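Getting from the airport into Stastari without a car

I spent part of September in Stastari and used only trains, buses and my feet. When I was planning the trip I found very little written down in one place, so these are my notes. Prices go up every spring, so I have left most of them out. The routes should hold for a while.

The airport is small. There is one building, with arrivals on the left and departures on the right as you face it from the road. The cash machine is in the departures half, past the bakery, and it was working when I got in. The exchange desk closes at 6 in the evening. The bus takes coins or a card, and the driver will not change large bills.

Bus 29 goes to the city. It leaves from the second shelter, not the first one, which is for the hotel vans and the long-distance coach to Treter. The 29 runs every half hour until late evening and then once an hour until the last one, shortly after midnight. It stops at the fairgrounds, the hospital, the Rallex bridge and the main train station. The ride took me 40 minutes at midday and closer to an hour coming back in the late afternoon, when the bridge was backed up in both directions.

If you are staying on the west bank, get off at the bridge. Everyone with a suitcase stays on to the train station out of habit, and then has to take a tram back the way they came. I did this on my first day.

The trams are the best part of getting around. There are 11 lines, but a visitor will mostly use the 3, which makes a loop past the train station, the covered market, the river steps and the old customs house. The cars are old and loud and the steps are high. The newer low-floor cars run on the 3 only at certain times, marked with a small wheelchair on the timetable. If you need one, check the board at the stop, as the printed map doesn't show it.

Tickets come from the yellow machines or from newsstands. A single is good for an hour with changes. The day pass starts when you first stamp it and ends at midnight, so there is no point in buying one in the evening. The three-day pass works by the clock, and mine carried me through to the bus back to the airport. Stamp it the first time you board. I saw inspectors twice, both times on the 3 between the market and the river.

For a place to stay I looked at both banks. The east side, near the train station, has most of the hotels. It is handy for early departures and noisy at night, since freight trains come through. The west side is guesthouses and rented rooms, quieter, with fewer places to eat after 9. I chose the west side and would do so again. From there I could walk to the river steps in ten minutes, and the stop for the 3 was at the end of the street. Front desks on that side tend to close early, so ask about the door code before you go out for the evening. 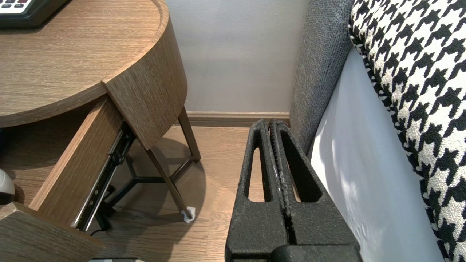
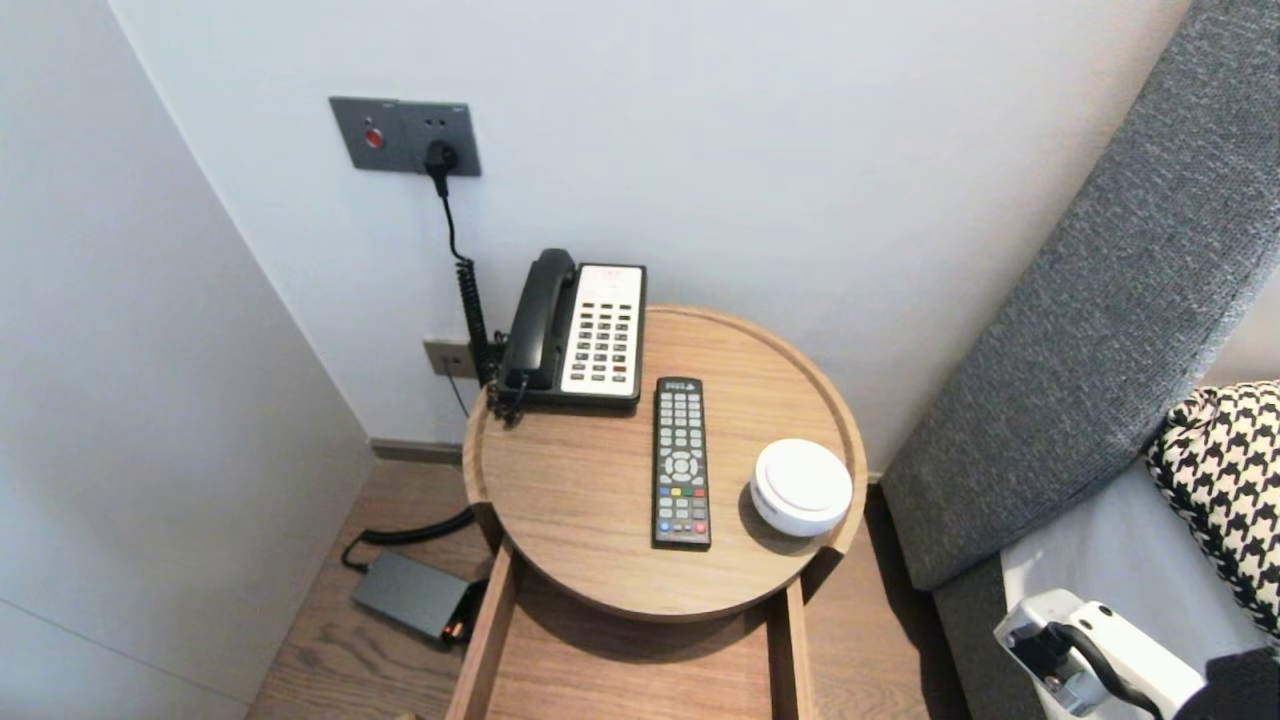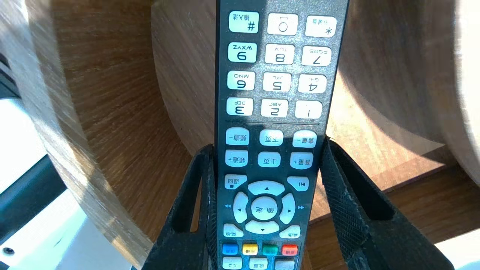 A reader, Jemal, wrote in after I posted the first version of this to say that I had the night service wrong. The 29 does stop after midnight, but a night bus, the N13, covers the same road from the train station to the airport and gets there in time for the first morning flights. It does not stop at the bridge. Jemal has taken it often and says it is rarely full, and that the day pass is not accepted on it, so you pay the driver. I had walked past the sign for it several times and taken it for a suburban route.

Jemal also pointed out that the coach to Treter can be boarded at the fairgrounds, which saves going all the way out to the airport. I went to Treter the long way, so I can't add anything about that stop.

Treter itself is worth a day. The coach takes almost two hours, most of it along the lake, and the better view is on the right side going out. The town is one long street with a church at the top and a boat landing at the bottom. The salt museum is halfway up. It has labels in English on the ground floor only. I liked the room with the scales and the old tax ledgers more than the film, which is long. The café by the boat landing does fried fish and a potato salad with dill, and closes when the last boat is in.

The train also goes to Treter, but the station is in the valley and there is a steep walk up to the town. With a bag I would take the coach. Without one, the train is cheaper and there is more room.

Back in Stastari, the covered market is open every morning and winds down after lunch. Go in by the side facing the tram stop, where the bread and cheese are. The river steps are crowded at sunset in good weather. I found the stretch north of the Rallex bridge more pleasant for walking. The path is paved as far as the rowing club and gravel after that, and there is a water tap near the boathouse.

The customs house was closed for roof repairs while I was there. The sign on the door gave no reopening date. The courtyard can still be seen through the gate on the river side.

Luggage storage at the main station is in the basement, down the ramp by platform 1. The lockers take coins only and the large ones were all taken by 10 in the morning. There is a staffed counter next to them that costs a little more and shuts for half an hour at lunch. Leave extra time if you are picking up a bag around then.

For the trip back, the airport bus leaves from the north side of the station, across from the post office. The shelter has no bench. Security opens two hours before each flight and not earlier, and the only seats before it are the ones in the bakery.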